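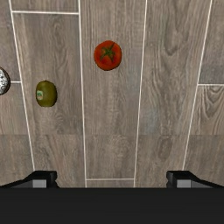 Teleop demos in sim: how do you grab round stuff?

Home | Forums | Teaching by Demonstration | Search | Log in

fkassa
I'm recording pick demos by remote control in simulation, wrist camera view only, fruit and a few odd items dropped on a wood floor. The view at the top of the thread is from the start of an episode. The task is "pick up the tomato."

My problem is the approach. I line up on the tomato, come down, close, and it squirts out to one side more often than I'd like. The kiwi is worse. I have 29 demos I'm happy with and a lot more that I threw out. I drive with a 3D mouse. Is this a physics setting or is it me?

relletti_ruan
Probably some of both. Check the friction on the finger pads first. If it's whatever the importer gave you, it's likely too low for fruit. Then look at your collision mesh for the tomato. If it's a convex hull that takes in the stem and leaves, you may be closing on a shape that isn't the one you see.

Also, how low are you going before you close? With a wrist view like that it's easy to stop high. You want the pads at or below the widest part.

fkassa
Hull includes the leaves, yes. I hadn't thought of that. And I do stop high. I can't judge height from this camera.

elina_t
You can judge it a little from the floor. Your planks have pale seams. When I have a pattern like that I watch how fast the lines spread as I come down. After a week of it you stop thinking about it. Before that I used the shadow under the gripper, if the renderer draws one.

Second thing, open the fingers wide and leave them wide until you're all the way down. Yours look wide there, so keep that. People start closing on the way in and then clip the object.

Margus R
I'd disagree with throwing out the failed ones. If the fruit rolls and you chase it and get it, that's a useful demo. The policy is going to knock things over too, and it needs to have seen somebody recover.

relletti_ruan
Only if the recovery is clean. I trained on a set full of chasing and the arm learned to bump the object first and then go after it. It did that every time, even when the first grasp was easy.

Margus R
How many of yours were chases?

relletti_ruan
Too many. I didn't label them, which was my mistake.

Margus R
Then that's a labeling problem. Start the recording at the point where the object has already rolled, and cut the part where you caused it. You keep the correction and lose the bad habit.

fkassa
That I can do. The recorder lets me trim the front of an episode.

elina_t
Trim it, but look at the first frame after the cut. If the arm is already moving fast, the policy sees a start state it will never get at run time. I wait for the arm to settle and cut there.

What order do you do the objects in? In your view the speckled thing is half out of sight on the left. If you plan to ask for that one, do you pan over first or go straight at it?

fkassa
Straight at it so far. I know where it is from the reset.

elina_t
Then you're using information the camera doesn't have. Pan first, get the whole thing in view, then go. Otherwise the demo says "move left" with no reason the model can see.

Sarmite L
Agree with elina on that one. We had the same trouble on the Bravar cell with a real arm. The operator could see the whole table and the camera couldn't. We hung a sheet between the operator and the table and made them drive from the monitor. Demos got slower and the policy got better.

relletti_ruan
How much slower?

Sarmite L
Close to double at first. It came down with practice.

fkassa
Update, 24/01/2025. Took the leaves out of the collision mesh, raised pad friction, and I go lower now before closing. The tomato is fine. The kiwi still slips if I take it across the ends, so I rotate the wrist and close across the short side. Redoing the speckled one with a pan first.

Still undecided on how many I need. The person before me wanted 1000 per object, and that seems like a lot of mouse time.

Margus R
Train on what you have before you record more. See where it fails and record those starts.

relletti_ruan
On that we agree.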